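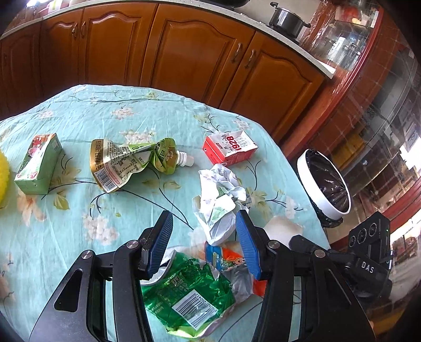

Fig. 1. Hand-held gripper at the trash-clearing table, bin off to the right.

Week 4 handout: showing a robot a task by hand

Okay, so last time we drove the arm from the other room with the remote rig, and you all found out how slow that gets (my own best run was embarrassing, and I've been doing this for years!). This week we drop the arm completely and carry the gripper ourselves. Same kind of fingers, same kind of job, but your own wrist does the moving.

The task is clearing a table. Look at what's on the cloth in Fig. 1 - crumpled snack wrappers, a wadded white plastic bag, a flat napkin, a juice box on its side, a drink pouch with a spout, a small milk carton. I love this mix because every piece wants a different grab. A carton has sides you can squeeze. A napkin lying flat has nothing to squeeze at all, so come in low and pinch up a fold. And with a crumpled bag, pick a spot where it bunches and commit to it. Dithering gets recorded too, and the policy will happily learn your dithering.

Some habits I want from everybody before Toivonen (our training set, for those who missed January):

Start each run with the fingers open and the table in view.
One item per grab. Yes, even when two wrappers overlap.
Carry to the bin at walking pace and open the fingers over the middle of it, well clear of the rim.
If you drop something, pick it up again and keep recording. We keep those runs - recoveries are worth a lot.
Free hand behind your back, please.

We need 2,000 runs in total and we had 1,050 as of 8th February. At 60 per session that's very doable, but label them the same day or the Nikix folder turns to soup again. There are 11 labels, listed on the back page.

One thing to think about for Thursday. With the remote rig, the arm simply refuses a pose it can't reach. Your elbow doesn't refuse! So how would you spot a run that the Sketberg arm could never copy? Bring half a page, scribbles are fine.

This site uses cookies to remember your settings. Accept | Manage preferences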